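How Cloth Is Woven

Nearly all the cloth you wear is made in one of two ways. It is either knitted, like a jumper or a T-shirt, or woven, like jeans, a school shirt or the crown of many caps. This page deals with weaving.

Start with the threads
A thread is made from fibres. Cotton fibres come from the fluffy part around the seed of the cotton plant. Wool fibres come from sheep. Polyester fibres are made in a factory by pushing melted plastic through very small holes.

A single cotton fibre is only about as long as your fingernail is wide, up to 3 centimetres or so. It is too short and too weak to use by itself. Spinning pulls many fibres into a line and twists them together. The twist presses the fibres against one another, and friction stops them sliding apart. The result is called yarn.

Warp and weft
Woven cloth needs two sets of yarn. The warp runs lengthwise and is held tight on the loom. The weft runs from side to side and passes over and under the warp. On a hand loom, the weft is carried across by a shuttle. Each trip of the shuttle adds one line of weft, and a bar called a reed pushes it firmly against the line before.

Three patterns account for most woven cloth:

Plain weave. Over one, under one, all the way across. The next line does the opposite. Bedsheets and handkerchiefs are usually plain weave.

Twill weave. Over two, under one, or a similar count. Each new line starts one thread further along, so the crossings make slanted ridges. Denim is a twill.

Satin weave. Over four or more, under one. The long stretches of yarn on top lie smooth and reflect light evenly. They also catch on things – a buckle or a fingernail will snag them.
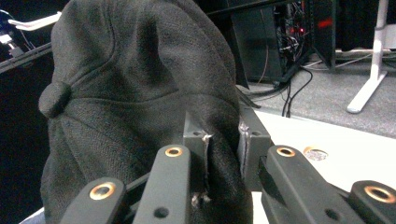

Why do twills show diagonal lines?
The crossing points move sideways by one thread each time a new line of weft is added. Your eye joins the crossing points together and sees a slope.

The pattern also changes how cloth behaves. A plain weave has the most crossings, which hold the yarns in place. A twill has fewer, so its yarns can be packed closer together and the cloth folds more easily.

Try it yourself
You will need stiff cardboard 25 centimetres long, scissors, sticky tape and two colours of wool.

1. Cut an odd number of small notches along the top edge of the cardboard. Cut the same number along the bottom.
2. Wind the first colour up and down through the notches. Tape the ends at the back. This is your warp.
3. Thread the second colour over and under, from one side to the other. Push the line down with a fork.
4. Turn around and go back, doing the opposite.

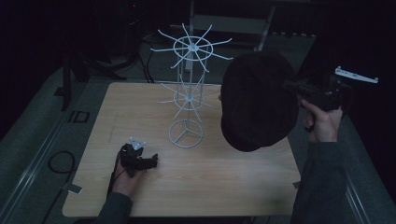

Do not pull the weft tight at the ends. If you do, the sides creep inwards and the cloth becomes narrow in the middle. Leave a small curve in the yarn before you push it down with the fork.

When the card is full, cut the warp threads at the back and knot them in pairs. For a twill, make a second loom and go over two, under one, starting one thread further along each time. It is slower, and it is easy to lose your place – write the count on a piece of paper first.

Words to know
Fibre: a very fine strand.
Yarn: fibres twisted together.
Loom: a frame that holds the warp tight.
Selvedge: the finished edge where the weft turns back.

Text by Kirsty Gosling. Checked by Sibusiso Swanepoel.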